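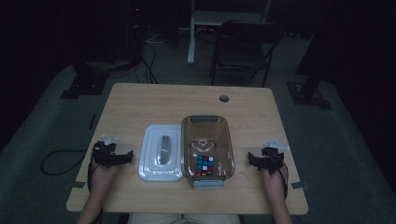 ## A caixa do cubo (e todas as outras)

Eu tenho um problema com potes. Quem me acompanha por aqui já sabe, porque em janeiro prometi que não comprava mais nenhum até dar destino aos que já tinha, e a promessa durou menos que o panetone. Mas desta vez foi por uma boa causa, juro: a prateleira de jogos da sala do clube estava um caos, e alguém tinha que fazer alguma coisa.

Então peguei a caixa transparente escurinha, aquela de guardar comida, com tampa branca e alça cinza no meio, e decretei que ela agora é a casa do cubo mágico. Aposentou-se da cozinha. Chega de arroz, chega de feijão, agora a vida dela é azul, vermelho, branco e laranja.

O Declan Hoani olhou e perguntou por que um cubo tão pequeno precisava de uma caixa daquele tamanho. Pergunta justa! Minha resposta é que o cubo não vai morar sozinho. Ainda tem os dados, o cronômetro, os bloquinhos de anotar pontos e o pano de limpar as peças, que vive sumindo (a última vez estava dentro de uma caneca, não me perguntem). E caixa cheia até a boca é caixa que ninguém fecha direito. Prefiro deixar um espaço sobrando e não ter que jogar Tetris toda vez que acaba uma partida.

O que eu gosto nesse tipo de pote para jogo:

- dá para ver o que tem dentro sem abrir, mesmo com o plástico fumê;
- a trava segura a tampa quando a gente carrega a caixa de um lado para o outro;
- o formato retangular encosta direitinho no vizinho na prateleira, coisa que pote redondo nunca fez por mim;
- a alça na tampa, que eu achava frescura e hoje não vivo sem.

O que eu não gosto: risca. Se você passa bucha verde, esquece, fica fosco para sempre. Pano macio, detergente neutro e secar na sombra. Aprendi estragando uma tampa novinha da Skemum, e até hoje ela me olha torto do fundo do armário.

## O método (se é que dá para chamar assim)

A Paora Ellery me ensinou um jeito de arrumar que eu adotei para tudo. Primeiro a mesa limpa, sem nada em cima. Depois as caixas abertas, com as tampas ao lado de cada uma, para não começar aquela dança de "essa tampa é de quem?". Só então entram as coisas. Uma categoria por caixa, e se sobrar categoria sem caixa, vai para um saco com etiqueta e espera a vez.

Parece óbvio, eu sei. Mas eu passei anos fazendo ao contrário: enfiava tudo onde cabia e depois ficava abrindo pote por pote para achar um peão. Quando finalmente fiz o inventário da prateleira, eram 12 caixas e 19 tampas. Dezenove! De onde saíram as outras sete eu não faço ideia, e se alguém levou sopa para casa em janeiro e devolveu só a tampa, por favor, apareça, ninguém vai brigar.

Também tem a questão da mesa. A nossa é clarinha, de madeira, e eu morro de medo de marcar o tampo. Por isso peço sempre a mesma coisa para todo mundo: levanta a caixa, não arrasta. Grãozinho de areia embaixo do plástico faz um risco que não sai nem com reza. Eu passo um paninho no fundo antes de apoiar e pronto, dois segundos.

Ah, e o lugar na prateleira. As caixas mais usadas ficam na altura da mão, as de jogo comprido (o Navickas, por exemplo, que a gente só encara quando tem tarde livre) ficam em cima. Embaixo só o que é pesado e não quebra.
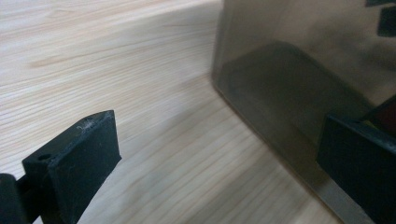
**Clube de Jogos de Mesa Drenmont — turma da segunda**

De perto o fumê engana bastante. Olhando pela lateral, o que está dentro vira uma mancha escura, e aí você tem que adivinhar se é o jogo certo. Foi por isso que me rendi às etiquetas. Resisti muito, porque acho que etiqueta deixa tudo com cara de almoxarifado, mas escolhi umas pequenas, brancas, que vão no canto da tampa. Letra de forma, caneta permanente, nome do jogo e mais nada. O Declan queria colocar número de peças, data de conferência e código de prateleira. Calma, Declan.

Vou deixar a etiqueta sempre na tampa e nunca na lateral, já que a lateral é a parte que fica bonita. Vaidade minha. Só que isso obriga a não trocar as tampas de caixa, e com 19 delas soltas no mundo vocês imaginam o tamanho da minha fé na humanidade — mas vamos tentar.

Para quem quiser copiar a ideia em casa: comece com uma caixa só. Escolha o jogo que mais perde peça, arrume esse e veja se a família respeita. Lá em casa comecei com o Viva, que tem umas cartinhas minúsculas que grudam até na sola do chinelo, e até agora não faltou nenhuma. Depois fui para os quebra-cabeças, e aí a história muda um pouco, porque peça de quebra-cabeça pede caixa rasa e eu só tenho funda. Ainda estou pensando no que fazer. Aceito sugestões nos comentários, de preferência que não envolvam comprar mais potes (ou que envolvam, vai, eu não conto para a Paora).

No próximo encontro quero terminar a prateleira de cima e resolver os dados soltos. Quem tiver saquinho de tecido sobrando, traz!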